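Report on the Visit to the Pronimura Training Floor
Equipment Planning Group, Pastari Hospitality College

Purpose of the visit

The Equipment Planning Group visited Pronimura on Sat 1 February, when the company opened its training floor to schools and small employers. The college has set aside money in the coming budget year for a first robot station in the catering and table service program. The group was asked to see comparable work in progress, to collect prices, and to report on whether the sum set aside is realistic.

Four members of staff attended. The group was received by Daryna Kuzmenko, who manages the training floor and had agreed to answer questions on cost as well as on technique. The group wishes to record its thanks for the time she gave, which ran well past the lunch break.

Arrival and general arrangement

Pronimura occupies the ground floor of a former printing works on the Romaniuk estate. Parking is behind the building and the entrance is reached by a ramp, so deliveries of heavy equipment do not have to pass through the reception area. The group noted this with some envy. At the college, anything wider than a single door must come in through the kitchen yard and be booked a week ahead.

The floor is divided into numbered work places. People at these tables carry out ordinary handling tasks with hand-held grippers, and the recorded movements are later used to teach robot arms the same tasks. Much of the work on the day involved plates and trays, and for that reason the visit had been suggested to us.

The group had expected to see mainly robot arms. Most of the activity was in fact at tables with people standing at them, and the two arms on display were in a separate room, where they were run twice for visitors. The second run was stopped early for a change of gripper fingers and resumed after ten minutes.

Discussion of purchase costs

Ms. Kuzmenko began with a warning about quotations. The price of an arm is usually clear from the supplier's first letter, while the price of making it useful is spread over many smaller lines that arrive later. She advised us to ask each supplier for one sheet listing every item needed for a working day, including cables, stands, spare fingers, floor marking and the computer.

The group compared this advice with the quotation received from Purance in November. That quotation covers the arm, its base, one gripper and delivery. It does not cover a second gripper, mounting hardware, or any form of hand-held equipment for recording tasks. It gives installation as "by arrangement." The group will write to Purance for a complete list before any further step is taken.

On hand-held grippers, Pronimura pays $1428 for a pair, with mounts and cables. Replacement fingers cost $142 a set. Ms. Kuzmenko recommended that a new buyer hold at least two sets in the cupboard from the first day, as the wait for a new set can be longer than a school term allows. Stands and rails for a single table came to $534, bought separately from a stage equipment dealer.

The group asked whether used equipment was worth considering. The answer was yes for tables, stands, rails and curtains, and no for grippers, where wear in the joints is difficult to judge by eye.

Discussion of running costs

Staff time is the largest running cost at Pronimura by a wide margin. Each person working at a table has a second person within call, who checks recordings and resets the objects. The college's draft budget contains no staff hours at all beyond an initial training day. The group regards this as the most serious gap in the draft.

Other running costs mentioned were storage for recordings, replacement of tableware, and electrical testing. On tableware, the company buys plain white plates and simple trays from a catering wholesaler and keeps spares of the same pattern. The college already has a large stock of such items and could meet this need without new spending.

Insurance was raised by our side. Pronimura's policy treats the hand-held equipment as tools and the arms as machinery, with a higher premium for the latter. The college's insurer should be asked for its view in writing before an order is placed.

Space and furniture

The group had assumed that a robot station would need a room of its own. Ms. Kuzmenko's opinion was that a college could begin with tables and hand-held grippers in part of an existing room, and add an arm in a later year. A plain table with clear floor on all sides would be enough for the first stage, provided that cables could be kept away from walkways and the light could be controlled.

Our Room B beside the practice restaurant has carpet, two spare tables and a curtain track already fitted. It is too small for an arm with its safety area but large enough for two tables used for recording. 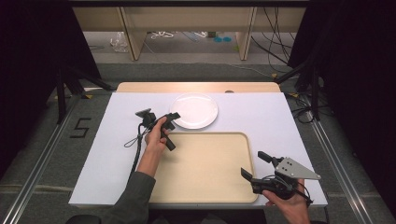
The width of Room B should therefore be measured again with the tables in position, allowing for stands at each side and for one person to pass behind. The plan held by the estates office dates from before the partition was moved and should not be relied upon.

Power is a further point. Room B has sockets on one wall only. Running new sockets to the window side was priced two years ago and rejected as too costly for a room then used for storage. The group suggests that the price be requested again, as a separate line in the equipment budget.

Students and training

Ms. Kuzmenko was asked how long a beginner needs before the recordings are usable. She replied that most people handle a plate acceptably on the first morning, and that trays take longer because both hands must move together. She did not think catering students would find it difficult - they are used to carrying things level.

The group also asked about tiredness. Work periods at Pronimura are kept short, with a change of task between them, and the equipment is adjusted for each person. If the college goes ahead, lesson plans should follow the same practice, and the timetable should not place recording work directly after a restaurant service.

Points for decision

The group asks the college to consider the following.

First, that the purchase be divided into two stages, with hand-held grippers, stands and rails for two tables in the first year and an arm no earlier than the second.

Second, that the Purance quotation be held open while a complete list is obtained, and that at least one other supplier be invited to quote on the same list.

Third, that staff hours for supervision be entered in the draft budget before it is submitted.

Fourth, that Room B be measured and priced for electrical work.

Pronimura has offered a half-day return visit for teaching staff at no charge, on any weekday outside the company's inspection week. Staff who wish to attend should give their names to the program office, with a note of any classes that would need cover.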